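Tombridge: dados abertos de casas históricas e parques visitáveis
Leia-me do conjunto de dados, versão de quinta-feira, 9 de junho de 2022

Olá! Se chegou até aqui é porque quer saber que casas antigas, jardins e parques se podem visitar na zona de Tombridge, a que horas abrem e se dá para levar o cão. Foi mais ou menos assim que eu comecei, numa folha de cálculo só minha, e a coisa foi crescendo (demasiado, diz a minha família).

O que está cá dentro

São 300 fichas, uma por local. Entram casas senhoriais, quintas, jardins murados, parques municipais e um ou outro moinho que eu não tive coração para deixar de fora. Cada ficha tem estes campos:

nome: o nome usado na placa da entrada, mesmo quando o folheto diz outra coisa
tipo: casa, jardim, parque, moinho ou misto
horario_verao e horario_inverno: texto livre, desculpem, já lá vou
entrada: gratuita, paga ou donativo
caes: sim, não ou só com trela
cha: se há sala de chá ou quiosque a funcionar
acesso: notas sobre degraus, gravilha, rampas e casas de banho
visitado_por: iniciais de quem lá foi

O campo cha começou como brincadeira e é de longe o mais consultado. Só marco sim quando alguém se sentou e comeu qualquer coisa, portanto uma máquina de café no corredor não conta. O Fuad Mamo acha que devia haver uma nota para os scones. Ainda estou a pensar!

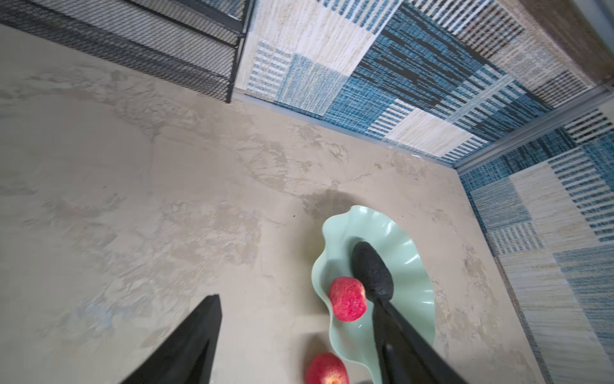
Quanto aos horários, continuam em texto livre porque cada sítio inventa a sua maneira de abrir. A Casa Tefera, por exemplo, fecha às segundas, menos nos feriados, menos se houver casamento. Tentei meter isto em colunas e desisti a meio de uma tarde. Se alguém tiver paciência para um formato decente, o ficheiro horarios_tentativa.csv está na pasta rascunhos e podem gozar à vontade.

Como foi recolhido

A Zewditu Dinsa e o Nahom Beyene fizeram as casas a norte do rio, eu fiz o resto com a Eyerusalem Hadgu, quase sempre de autocarro. Telefonámos para os locais onde não conseguimos ir, e nesses o campo visitado_por está vazio. São 15, quase todos jardins particulares que abrem meia dúzia de dias por ano. As coordenadas são da entrada para peões. Nos parques grandes com vários portões escolhemos o mais próximo da paragem, o que no Parque Bolter significa entrar pelas traseiras, ao lado do campo de golfe.
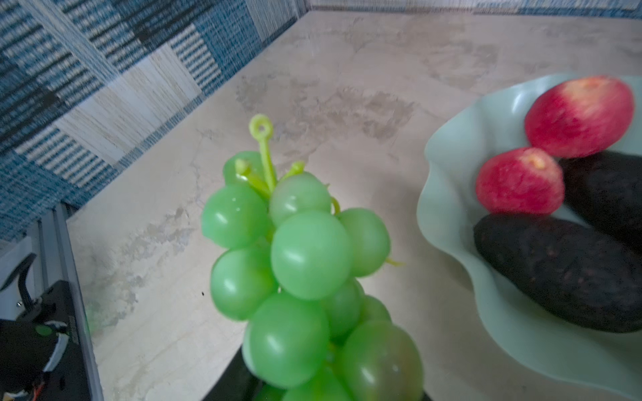 Cacho de uvas verdes artificiais, com argola no topo do pé.

Problemas conhecidos

Os preços mudam em dezembro e eu costumo atrasar-me a corrigir. Há dois locais com o mesmo nome (Solar de Tekden, a casa, e Solar de Tekden, o parque), usem o campo tipo para os separar. Em 10 fichas o acesso diz apenas "ver notas" e as notas perderam-se quando mudei de computador. Ando a refazê-las aos poucos, com a Eyerusalem a lembrar-me todas as semanas. Os acentos aparecem estragados se abrirem o CSV com duplo clique: importem como UTF-8 e fica tudo bem.

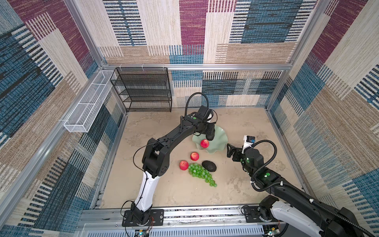

Vista de cima: paredes com padrão de blocos, calhas de alumínio e cesto de rede branca à esquerda.

Usar e corrigir

Podem usar os dados para o que quiserem, incluindo roteiros, mapas e trabalhos da escola, desde que digam de onde vieram. Para corrigir uma ficha abram um pedido com o nome do local e a data da visita. Quem trata disso agora é a Nusrat Munasinghe, que responde bem mais depressa do que eu. Mandem no máximo 5 correções por pedido, por favor, que as listas compridas acabam sempre com uma esquecida no meio.

Falta fazer: horários de feriados, percursos para carrinhos de bebé, e decidir de uma vez se o miradouro novo conta como parque.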